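Recording examples with Skatport: your questions

I'm Mudassar Lashari and I look after the recordings at Ukwood. These are the things people ask me most when they start collecting examples for us (keep them coming, I love getting them!).

What am I recording?
One attempt at one small job, start to finish, while you drive the arms. We call that an episode. Skatport saves the video from every camera along with the arm positions, and the model learns to match what you did to what the cameras saw.

How many episodes make a set?
We go for 40 per task. All the sets together should come to 4000 by January, so there's plenty of work for everyone!

Why have a wrist camera when there's already one over the table?
The fixed camera is great for the big picture, but an arm can easily get between it and the thing you're reaching for. The wrist view goes wherever the gripper goes, so the model gets a close look at whatever is near the fingers.

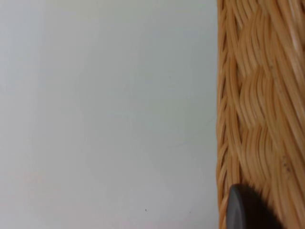 Can I stop partway through an episode?
Press pause and then discard, and record it again from the beginning. Half an episode confuses the training more than it helps.

I fumbled a grasp. Is the episode ruined?
Nope! If you recovered and finished the job, keep it and tick "retry" in Horaso when you label it. I really like having a few of those in a set, because the model needs to see how to get out of trouble too. If you knocked something off the table, bin it.

Do I have to put things in the same spot every time?
Please don't. Move the block a little, turn the basket a little, and swap which side you start from now and then. My first set was 22 episodes with everything lined up perfectly, and the model fell apart as soon as I nudged the basket.

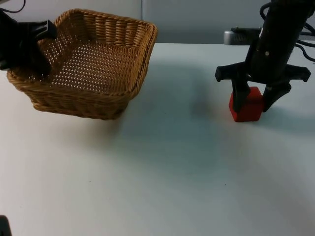
Red block in the right gripper, wicker basket over on the left.

How fast should I drive?
Slower than feels natural, but keep moving. Long pauses teach the model to pause (ask me about the Tsolakis set sometime).

Where do finished sets go?
Upload them from the Horaso menu and put your initials in the notes. I check new sets every afternoon and I'll message you if one needs redoing.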